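Introduction to Space Operations
Handout for Unit 5: How a ground team plans a pass
Prepared by Yee-man Yuen

Please read this handout before the October session. Bring it with you, we will write on it.

1. What is a pass

A satellite in low orbit can speak with a ground station only while it is above the horizon of that station. This time is called a pass. In our course we use the teaching satellite Damance and the station at Collton. A good pass over Collton lasts 13 minutes from horizon to horizon, but the first and the last minutes are weak and we do not plan important work in them.

Students often believe that the antenna operator decides what happens in a pass. In most teams the plan is finished many hours earlier, and the operator follows it line by line. The freedom to improvise is small, and this is done on purpose.

2. Words you need

AOS: acquisition of signal, the moment when the station first hears the satellite.
LOS: loss of signal, the moment when it stops hearing it.
Uplink: what we send. Downlink: what we receive.
Housekeeping data: temperatures, voltages, status of the heaters, and similar values. It does not include the measurements of the scientific instruments.
Maximum elevation: the highest angle the satellite reaches over the horizon during the pass.

Please do not write "contact" when you mean AOS. A contact is the whole event, AOS is one moment in it. I took away marks for this last year and I will do it again.

3. The order of work

The plan for a normal pass at Collton has this order.

Before AOS, the antenna is moved to the predicted direction and the receiver is tuned. The Doppler correction is loaded from the orbit file. Check the date of this file! An old orbit file is the most usual mistake in the student exercises.

At AOS, we only listen. The first housekeeping packets are read aloud by the operator, and the flight controller compares them with the limits in the table. No command is sent before the flight controller has said "go for uplink".

In the middle part, the commands are sent one after the other, and each must be confirmed in the downlink before the next one goes up. If a confirmation is missing, we wait for two more packets and then send the same command once more. We do not send it a third time in the same pass.

Before LOS, the uplink is switched off and the recorder is left running until the signal is lost.

4. A small calculation

Suppose the recorder on board holds 1,396 packets and the satellite can send 2 packets each second. The full memory then needs 698 seconds, that is 11 minutes and 38 seconds. The pass is 13 minutes long, so at first it looks enough. But take away one and a half minutes at each end for the weak signal, and only 10 minutes remain. In this time 1,200 packets come down, and 196 must wait for the next pass.

Do the same calculation for a memory of 1,000 packets and write one sentence about what changes.
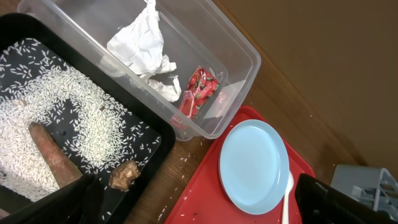

The second question is which packets should wait. Stanisława Jabłońska, who wrote the first version of this unit, used the rule "oldest first", so that no old data could be overwritten. I prefer to send the newest housekeeping packets first — they tell us if the satellite is healthy now — and after them the oldest science data. Both answers are accepted in the exercise if you explain your choice.

5. For the session

Read chapter 5 in Rathnayake, but leave out the part on deep space stations. Fill in the empty pass plan on the course page for the backup station Utside, where the maximum elevation is lower and the pass is shorter. Work in pairs, with one person as operator and the other as flight controller, and change the roles after the first run.

Plans are handed in on paper at the start of the session, with both names on the front page.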